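Plurkov withdraws 'zero drop' claim after gripper faults at Ilcombe

Household goods maker says supplier's figures did not match what happened on the bench

ILCOMBE, 2021-07-31 – Plurkov has stopped unattended running of its disc-stacking cell at the Ilcombe works and is withdrawing the "zero drop" wording that appeared in its spring trade leaflet. The wording came from the cell's supplier, Festalitz. Plurkov repeated it without testing it properly and should not have done so.

The cell picks up flat discs one at a time and sets them down in a stack. In the trial that ended this month it lost its grip or placed a disc off centre often enough to be noticed by everyone on the shift. Out of 411 picks logged in the final session, 4 ended with a disc on the floor. A further number were set down crooked and put right by hand, and because the software recorded these as good, Plurkov can't say how many there were. Any success rate quoted from that log, including by Plurkov, should be treated with doubt.

The more serious matter is safety. On 2 occasions the fingers closed again after the stop button had been pressed. Nobody was hurt. Festalitz first described this as "expected settling behaviour", a phrase that does not appear in the manual supplied with the machine. It has since agreed to call it a fault.

Festalitz has offered a software update, which it says will cure both problems. Plurkov has heard this before: an update fitted during the trial was also meant to cure the slipping, and the slipping carried on. The company will not accept the new one on the strength of a test carried out at the supplier's own site.

Awad, an independent machine safety firm, has been asked to look at the stop circuit and the grip force settings. Its terms are set by Plurkov and its report will go to staff at the same time as it goes to managers. Awad will also be asked whether the grip sensor can tell a disc held securely from one held by its rim. Plurkov suspects that it can't, but has no proof yet.

Until the report is in, these steps apply at Ilcombe:

Stacking is done by hand on all shifts.
The cell is locked off at the mains outside supervised tests.
Tests need 3 trained people present, one of them at the isolator.
Every disc set down off centre is written up on paper, whatever the software says.

Orders due in August will be met. Some may go out later in the month than customers were first told, and those customers have been contacted.

Plurkov has not decided whether to keep the cell. It was bought to save time, and so far the time saved has gone on checking its work. If the stop fault can't be explained, as well as made to go away, the machine will be sent back.

Press enquiries: Plurkov press office, Ilcombe works. Copies of the fault log are available on request.
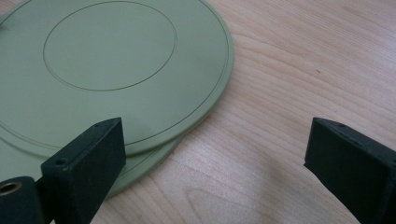

When will the cell be allowed to run unattended again?

Only after Awad has reported, the stop fault has been explained and the repair has been tested at Ilcombe. Plurkov has set no date.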